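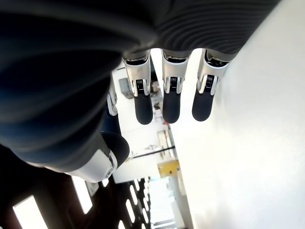
Figure 2. A broad white surface seen from close up.

4.2 What white does to a work surface

I came into this study with a grudge against white. I grew up with a dark brown kitchen table that hid everything, and when Rostam Esfahani and I started reading through the diaries I fully expected people to complain about their white tables, counters and desks. They did complain (a lot!), but they also kept choosing white again when they moved or refitted, and I wanted to know what was going on there.

The diaries came from 100 households in Tulatholm and Peltau, and between them they gave us 796 entries that mention a work surface by color. I read all of them twice, the second time with a pencil and a pot of coffee, and sorted them by what the writer was doing when the surface came up. Wiping was the big one. After that came looking for something small, then light, then a loose pile I ended up calling "putting up with it."

Wiping first. People with white surfaces wrote about crumbs and tea rings the way other people write about the weather. One woman in Peltau wiped her counter before breakfast, during breakfast and after breakfast, and noted it every time. When I asked her about it she said the counter was no dirtier than her mother's old green one, she could just see it all. Lærke Bergmann found much the same thing in her interviews for the Penberg part of the project, where people in rented rooms said a white desk made them tidy up sooner and grumble about it longer.

Looking for things was more of a surprise to me. Screws, pills, earring backs, the little plastic clip off a bread bag: if it was dark, it got found quickly on white, and several people had started doing their fiddly jobs there on purpose. A man who repairs watch straps at home carries everything from his oak dining table to the white counter next to the sink, does the job standing up, and carries it all back. He has done this for years and doesn't seem to mind. White things on white were another story, and aspirin in particular caused some very bad-tempered entries.

Then there's light. I had no code for this at first and had to go back and add one. On gray mornings people with a big pale surface under the window put off switching on the lamp, and they said so. On bright ones they moved their chairs, pulled the blind or turned their backs to the glare. Figure 2 fits in here, I think, with its bright stretch of plain white. Glossy and matte finishes ought to be treated separately, and our diary form didn't ask about finish, so I can't do that with what we have. Juhl, our pilot village, had a better form and far too few entries.

I should say something about the "putting up with it" pile. It's mostly scratches, yellowed edges and one burn mark from a saucepan that a family has covered with a fruit bowl since the day they got back from vacation in July. I kept these entries together because the writers sounded alike, fond and a bit fed up, and I come back to them in 4.3 when I get to repairs.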